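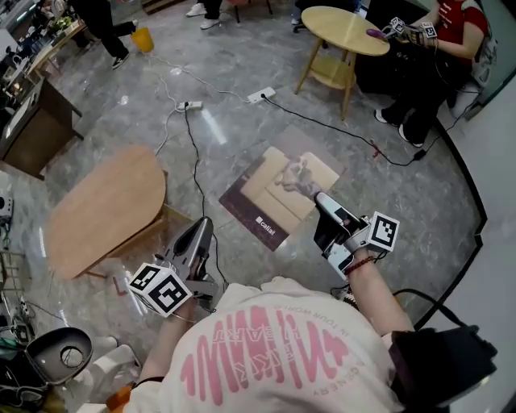 Figure 6. Hand-held grippers with marker cubes fitted, one in each hand.

4.2 Fitting and checking the marker cubes

Do this before the first session and again after every 200 recordings. The steps are the same for the left and right Skalard grippers.

1. Switch the gripper off and unplug its cable.
2. Wipe the cube faces with a dry cloth. Do not use alcohol. It lifts the print.
3. Seat the cube on its mount next to the grip and tighten the screw until the cube no longer turns by hand.
4. Open and close the fingers fully. They must not touch the cube at any point.
5. Plug the cable back in and run it behind your arm, along your side, to the unit on the strap. Leave enough slack to reach the floor.
6. Start the Gelimer software and select Check Markers. Turn each gripper slowly in view of the camera. A score of 97 or higher is a pass.

Note: Error 106 means a cube face could not be read. Clean it and repeat step 6.

Caution: Keep power strips and loose cords out of the walking path. Replace the gripper cable after 2,000 recordings or if the jacket is cut.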